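Trades & Workshop > Small Manufacturing > Automation on the floor

Thread: Two-arm cell at our place, six months in

August 2, 2024, posted by benchrat_mirmont

Promised I'd report back on the Varkero cell, so sit down, I'm a bit excited. We do hose assembly at the Mirmont shed, short runs, lots of part changes. The two arms went onto the fitting bench in January and I was the biggest sceptic on the crew. I'm not any more!

The job is pushing fittings into bent hose. It used to be 322 a shift by hand on a good day, and my thumbs knew every one of them. Now one arm brings the fitting, the other looks after the hose, and I look after both (plus the programs, which I never thought I'd be let near). 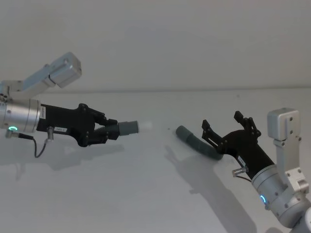 Flexible stuff is what held us up for weeks. A rigid part sits where you left it, but a curved hose rolls a bit and presents its end at a new angle every time. We ended up teaching the approach by moving the arms ourselves, 183 demos before it settled down, and the people who'd done the job by hand for years were far and away the best at it.

torque_and_tea wrote:
Good read, but what happened to the other people on that bench? Ours went from four to 2 and management called it "natural attrition". I'd be less cheery if I were one of the ones who attritioned.

benchrat_mirmont wrote:
Fair question. Same headcount so far. One moved to leak testing, one's doing changeovers with me. The changeover role got a pay bump, leak testing didn't, and there's some grumbling about that which I reckon is justified.

fliltari_fan wrote:
We run a Fliltari on a similar job and love it, my wrists came good within a month. Only gripe is it's lonelier. You used to have a yarn across the bench all arvo.

oldhosehand wrote:
Don't agree that it's a skill upgrade for everyone. The new starters at ours have never fitted a hose by hand, so when the cell stops they stand there. Akgül, our integrator, wanted the manual bench pulled out altogether. We fought to keep it.

benchrat_mirmont wrote:
Glad you did. We've kept ours too and everyone does 27 by hand on their first day. What fingers are you running, oldhosehand? I'm after something with a softer grip for the thin-wall stuff.

oldhosehand wrote:
Standard ones with rubber sleeves over the tips. Cheap as chips, swap them when they go shiny. I'll dig out the size tonight.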